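Bench Tips: Trying Out Grippers and Wrist Trackers on Small Items

These tips come from a few months of trying grippers on ordinary office and kitchen-drawer items. Most apply whether you are working at a proper bench or at whatever table you can get. Skip the ones that don't fit your setup.

Picking test items

Start with things you already own. Paper clips, binder clips, rubber bands, bottle caps, tea bags and clothespins will tell you more about a gripper than a foam cube will. A foam cube forgives almost everything.

Buy clips in one large box. If you mix brands, the wire thickness changes and your numbers from Monday's box won't match the next one. Vinyl-coated clips are easier to hold than bare wire. Test both if your finger pads are hard plastic.

Throw out bent clips as you find them. A bent one sits a little off the table and is much easier to pick, and it will make a poor gripper look good.

Keeping small parts in order

Use a clear divided box and label the front of each section, not the lid. Lids get swapped. A strip of white paper and a marker is enough.

Put only one kind of item in each section. When you are sorting as part of the test, count what goes in before you start and count again at the end. We had 205 clips in the box for the first round and went down to 126 for the second, which was easier to check and gave the same ranking.

Keep a magnet on a string nearby for the ones that land on the carpet.

Finger pads

The three pads we compared were the Handmont flat pad, the Fillari ribbed pad, and a pair of plain fingers wrapped in bicycle inner tube.

The Handmont pad is good on binder clips. It closes square and doesn't twist them. On a paper clip lying flat it tends to push the clip along until it hits something.

The Fillari pad has a thin front edge that can get under wire. It picked flat paper clips on the first try more often than the other two. The ribs fill with lint, so wipe them with a damp cloth every hour or so and let them dry.

Inner tube works better than you would expect and costs nothing. Glue it with contact cement and leave it overnight. Superglue goes brittle and the rubber peels off at the corner.

If a pad squeaks on the table, it is too low. Raise it by the thickness of one index card and try again.

Arms and controllers

For table work at this scale, reach matters less than how the arm behaves close to the surface. The Dristance arm we used is slow but it stops where you tell it to. Let it run for 13 minutes before you record anything. The first picks after a cold start landed a little to the left every time, and we wasted most of a Thursday adjusting the camera before Ilona Magyar suggested warming the arm up first.

Clamp the base to the table, then lean on the table. If the arm moves, the table is the problem. Folding tables are not worth the trouble.

The Štefanec controller has a dial for closing force with no numbers on it. Put a piece of masking tape around the dial and mark your own. Ours goes from "tea bag" to "binder clip."

Save your settings under a name that says what they are for. "Test2 new" will mean nothing in September.

Recording by hand first

Before you program a pick, do it by hand with trackers on both wrists and look at the path. People come in at a lower angle than most default programs do, and they often steady the work with the other hand. It is worth knowing that before you buy a second arm or decide you can do without one.

Wear short sleeves or roll them up well past the band. A cuff that slides over one marker can spoil a whole run.

Write the marker number next to each square in pen. When a square gets scuffed and needs replacing, you can print the right one without looking it up.

Print markers on matte paper. Glossy paper picks up the ceiling lights.

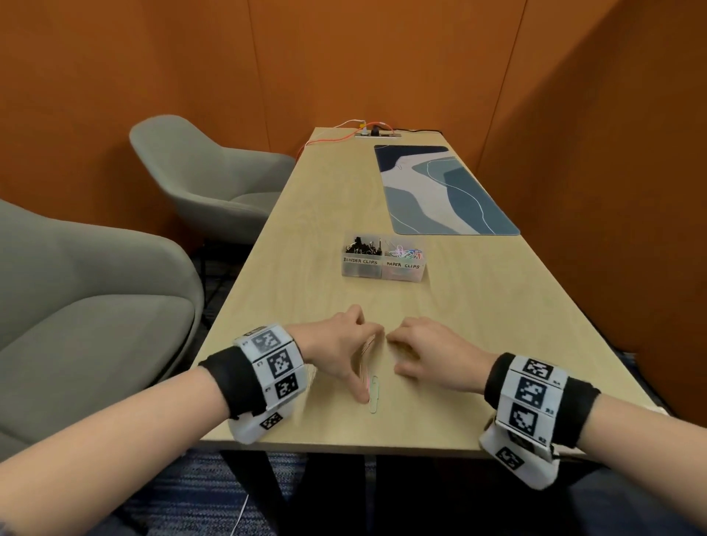 Keep the wrist bands snug. If you can slide a finger under one easily, it will rotate while you work and the path will show a twist that your arm never made. Snug is enough, though. A tight band makes your fingers stiff after a while and you start to fumble.

Work at normal speed. Everyone slows down when they know they are being recorded, and the slow version isn't much use for setting a cycle time. Do ten picks as a warm-up and delete them.

Route charging cables off the side of the table you aren't using. Check where each one goes before you start, and tape down any that cross your reach.

Counting and scoring

Decide what a drop is before the first pick. Ours was any item that left the fingers before it was over the box. An item that bounced out afterward was scored as a miss on placement.

Score on paper with tally marks. Typing takes your eyes off the table.

We logged 1,326 picks over the whole comparison. Almost 126 of those had to be thrown out for a loose band or a covered marker, so plan on doing more than you need.

Change one thing at a time. If you swap the pads and the force setting together, you will have to do both over.

Cleaning up

Wipe the pads with rubbing alcohol, but keep it off the inner tube, which dries out. Use soapy water on that.

Take the bands off the charger once they are full. Store them flat with the markers facing up. Don't put anything on top of them, and keep a spare set of printed squares in the same drawer.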